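Notebook, November, 7:40 a.m.

Sourdough starter, batch Mikley, continued. Gleice fed it last night and left a note on the lid reading "smells like nail polish, is this bad?" It is hungry. Poured off most of it, kept 30 g, fed it equal parts flour and water by weight. The new bag is Grundevura whole rye, which drinks more than the old one did, so the paste came out like spackle. Added a splash more water and did not measure it, in the finest tradition of this notebook.

Rubber band on the jar at the starting line. Lindalva has asked that we stop using her hair ties for this.

9:15. No movement. Checked it anyway. Checked it again at 9:25, when there was also no movement.
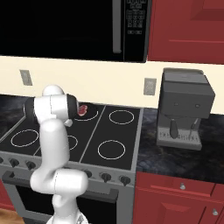
10:50. First bubbles along the glass, small ones, mostly low down. Rise maybe a finger's width. Selamawit thinks the rye is waking it up faster than the white flour did, and I think she is right but would like two more feedings before I have to say so to her face.

Temperature notes: the cupboard thermometer claims 20 C, the probe in the dough water said 33, and I had aimed for something in between. Warm water plus cold flour plus cold bowl is supposed to average out. Genivaldo has a formula for this taped inside the cupboard door. It has a coffee ring over the only term I don't understand.

Mixed the test loaf at noon. Total dough weight 851 g, against a plan of 850, and I want it written down somewhere that this happened. Salt held back until after the rest. Set a timer, then wandered off and folded late, so the second and third folds are closer together than the sheet says. Dough slack but not hopeless. Left a good third of it on my knuckles.
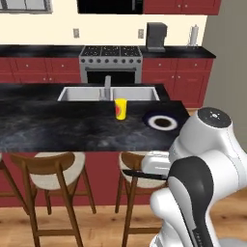
Kitchen island, sink side.

3:30. Jar has doubled and is domed on top. Smell has gone from nail polish to yogurt, with a bit of apple. Dough is puffy at the edges, still tight in the middle. Giving it another hour and not poking it.

4:10. Poked it.

Shaped, into the basket, into the fridge. Forgot to flour the seam side. Gladys bakes in the morning: lid on for the first 20 minutes, then off, and please cut deeper than last time. If it sticks to the cloth, that was me.

To buy: white flour, rubber bands.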